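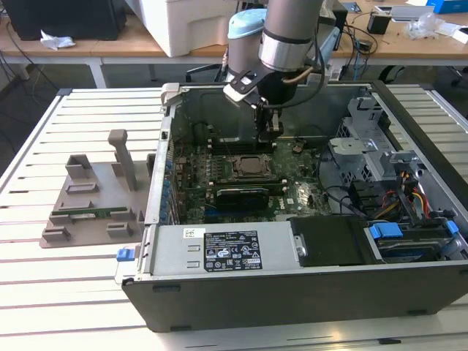 Ticket 2365: Brolero desktop restarts during exports
Opened by: Sinéad Sheehan
Status: Resolved

Monday, 9:40 am
Restarts at 100 percent CPU load, every time! Happily, that makes it easy to chase. Event log shows a power loss and no crash dump.

11:15 am
Swapped in the 830 watt supply from the spare Lasis. Three full exports in a row, all clean. Love it when it's the simple one!

2:05 pm
Orla Hegarty has her project files back and is exporting again. Old supply tagged for recycling. Closing.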